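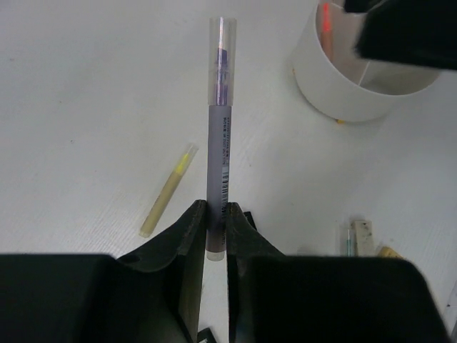
When do turtles cross the road at Citmont? Most crossings were recorded in April and the weeks after it, when females leave the pond to look for nesting ground.

3.2 Crossing points and timing

The survey covered the stretch of road between Citmont pond and the gravel bank at Hellgate. Observers walked the shoulder twice a day, once after sunrise and once before dusk, and wrote down the species, direction of travel and nearest marker post for every live or dead turtle. Over the full season this gave 1,133 records. Painted turtles made up the larger share, followed by snapping turtles. Animals found on the shoulder were counted only if they were facing the pavement or already on it.
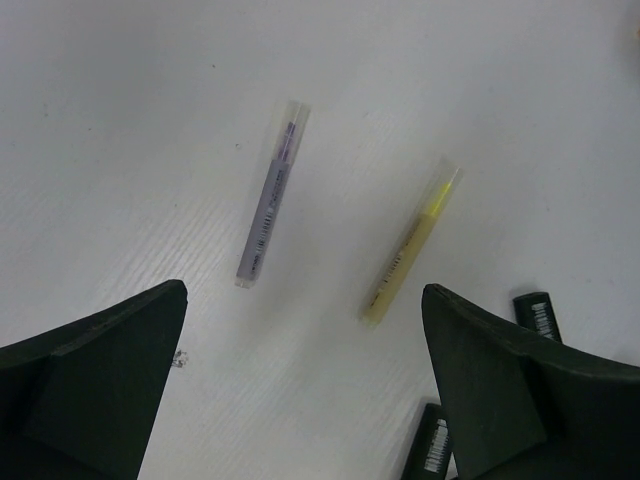
Reading time for this section: 2 min

Records were not spread evenly. More than 1,000 came from the curve below Hellgate, where the road runs closest to the water and the bank on the far side is open and sandy. The straight section had few crossings, although traffic there is faster. We had expected the culvert to draw animals away from the curve, but only 23 turtles were seen using it, all of them in low water. After rain the culvert floor was flooded and the count there fell to zero.

Time of day mattered less than weather. Warm mornings after a wet night gave the highest counts - the same pattern held for both species. Cold spells stopped movement almost completely, and it picked up again within a day or two of the air warming. Traffic volume was taken from the Serkonix road counter at the north end, which was out of service for part of the season. Those days were left out of the comparison with traffic but kept in the totals.

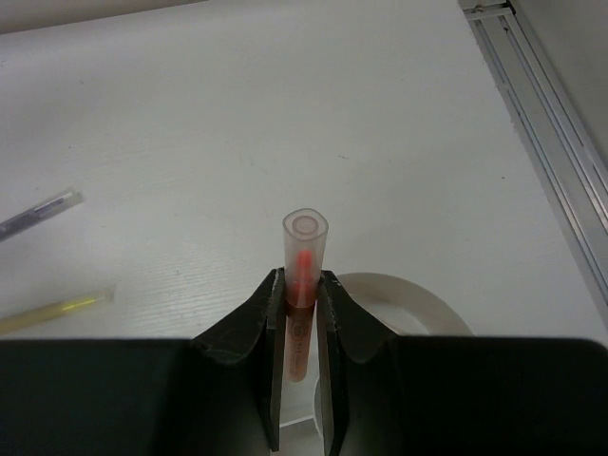
Figure 4. Marker held upright between two gripper fingers.

Direction of travel was noted for nearly all live animals. Early in the season most were heading toward the bank, and later the two directions were close to even. Following Żak, we treated a turtle that turned back at the shoulder as one record, with the first direction kept.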